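Demande d'assistance : registre des déclarations d'intérêts
Service : Flitari, support aux autorités de contrôle
Demandeur : Abhishek Bajpai, unité Marchés et intégrité
Priorité : haute
État : résolu, clôture en attente de validation

Objet : pièces jointes refusées lors du dépôt des déclarations de conflit d'intérêts

Le demandeur signale que les soumissionnaires de l'appel d'offres Ploturach ne parviennent plus à joindre leur déclaration au formulaire. Le message « document non conforme » s'affiche après validation. Sur 480 dossiers ouverts, 40 sont bloqués à cette étape.

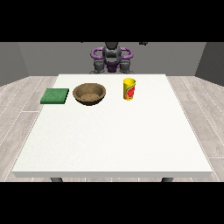
Premier examen, 9 h 40. Le contrôle de format rejette les déclarations signées au nom d'une filiale lorsque la société mère figure seule au registre. Le dossier du cabinet Sasotero a permis de reproduire l'anomalie.

Mesure provisoire. Le contrôle automatique est suspendu pour les groupes de sociétés. L'unité Marchés et intégrité procède à la vérification manuelle des liens de participation.

Correctif appliqué à 16 h 15. Les 40 dossiers ont été réintroduits sans rejet. Le délai de dépôt est prolongé jusqu'à la fin du mois de mars pour les soumissionnaires concernés.

Le demandeur est prié de confirmer la clôture du ticket.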